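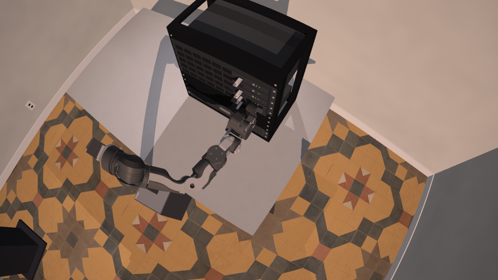
Rack Cell: Frequently Asked Questions

This page is for everybody who works with the rack cell in the Kedov simulator. It collects the questions which come again and again to the Hirnon support desk. Please read it before you write to us. If your question is not here, see the last part of the page.

General

What is the rack cell?

It is a model of one robot arm and one server rack, in one room. The arm is mounted on a low pedestal and the rack has its front towards it. The task of the cell is to practise the handling of equipment in the rack: approach, touch, grip, pull and put back. Everything on this page concerns the simulated cell. For the physical arm in the Jodar workshop there is a separate manual, and the values in that manual must not be copied into the cell without asking.

Who may change the cell?

Everybody with a Kedov account may load the cell and run programs in it. Changes to the saved version (position of the rack, joint limits, gripper model) are made only by Bheki Shabalala. Of course you can make your own copy and change it as you like. Give the copy a new name, please. In October we had several copies with the same name as the original, and we needed a long time to sort them.

Which version should I load?

Load version 6. The older versions stay on the server for comparison of results, but they are not repaired any more.

Setting up

Why does the rack stand at an angle in the room?

The rack is turned so that its front looks at the arm. If you turn it parallel to the walls, the wrist must bend too much for the lower units and the planner often finds no path. Some new users "correct" the angle. We ask you to leave it.

May I move the pedestal?

In your own copy, yes. The pedestal lies across the border between the tiled floor and the grey slab, and both surfaces have the same height in the model, so it does not tilt. When you have moved it, run the base calibration again. If you forget this step, the gripper will miss the handles with the same error each time, and this is a good sign by which you can recognise the mistake.

How do I run the base calibration?

Bring the arm to the home position and open the Base menu. Choose the three reference points on the front of the rack, always from top to bottom. Then press Solve. The error is shown in millimetres. If it is bigger than 2, do it again with a slower approach.

The floor pattern loads slowly on my computer. Can I remove it?

Yes, under Room you can choose a plain floor. The tiles have no influence on contact or friction. But if you train or test anything with camera pictures, please keep the tiled floor, otherwise your results cannot be compared with those of the other users.

The indicator lights on the rack look very small. Are they correct?

Their size is correct. The lights are orange and green and they sit close to the right-hand rail. They do not give light to the room, they are only coloured points on the surface. If you need them brighter for a detection test, raise the value "emission" in your copy. We recommend not more than 15.

My arm touches the equipment just under the lights. Is this a collision?

It depends on the contact setting. With "touch allowed" the gripper may lie against a unit and the program continues. With "strict" every contact outside the finger pads is an error, and the arm stops. For maintenance tasks we use the first setting. For path tests – for example when you try a new planner – use the second one. 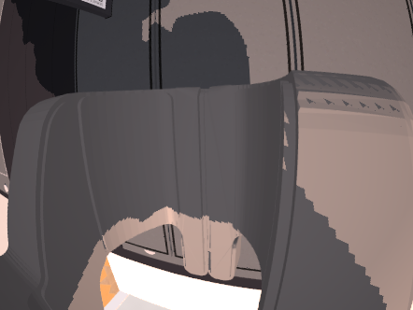

Gripper and close views

Why does the housing of the gripper fill so much of my picture?

The close view is placed very near to the gripper, and the housing is the biggest part in front of it. You look through the arched opening to the two finger pads and to what lies behind them. This is enough for judging the last centimetres of an approach. For the rest of the movement, take the room view from above and put both windows side by side.

The edge of the opening looks like small stairs. Is my graphics card broken?

No. It comes from the render quality. The same happens with the borders of shadows on curved parts. Under Display, set the shadow resolution to 2,000 and switch smoothing on. The picture becomes slower, so for daily work we leave the low quality as it is. The contact calculation does not use the drawn surface and is not changed by this setting.

One pad looks narrower than the other. Should I correct it?

First look from a second direction. In a close view, perspective can make two equal pads look different. If you still see a difference, open the Gripper menu and compare the width values of both pads. Only when the numbers are different there is something to repair, and then the best way is to load the gripper file again.

What is the meaning of the small triangles on the flange?

They are a row of dark arrow marks on the cylindrical segment next to the housing. In our work they are useful as an orientation help: if you save two pictures of the same pose and the arrows are not in the same place, a joint has another angle than you believe. They have no function in the program.

The surface behind the pads is white. What can I do?

A bright surface behind the gripper can lose all detail when the exposure is fixed. Change the exposure of this view to automatic, or lower it by one step. Please do not make the lamps of the room weaker for this purpose, as the room view would then be too dark on the front of the rack, which is black already.

Care of the cell

How often must I reset the cell?

We reset it after 500 cycles. The physics engine collects small errors, and after a long run the units in the rack can sit a little bit out of their place. You will notice it first at the handles. A reset needs less than a minute and your program is not deleted.

The gripper passes through a handle. How do I repair it?

Most often the contact shape of the handle was lost when the file was copied. Stop the program, choose the handle in the list of parts, and click "Rebuild contact shape". Do the same for the finger pads. Then close the gripper slowly on the handle, by hand control. If the problem stays, make the time step half as long and try again.

The arm shakes when it stands still.

The stiffness of the wrist is too high for your time step. Reduce the stiffness first at the wrist and only later at the elbow. The Soriano controller plug-in writes its own stiffness values each time it starts – so make the change in the plug-in, not in the cell, or it will be gone after the next start.

Can I change the gripper for another model?

Yes, in your own copy. The new model must have the same mounting flange and a file with contact shapes. After the change, enter the new tool length and mass. With a wrong mass the arm sinks slowly during waiting times.

Contact

Where do I send a question which is not answered here?

Write to the Hirnon support desk and attach the log file, the version number and one saved view of the cell. If the question concerns the saved version, put the name of Bheki Shabalala in the subject line and it will be forwarded. Answers are sent in English or in Spanish.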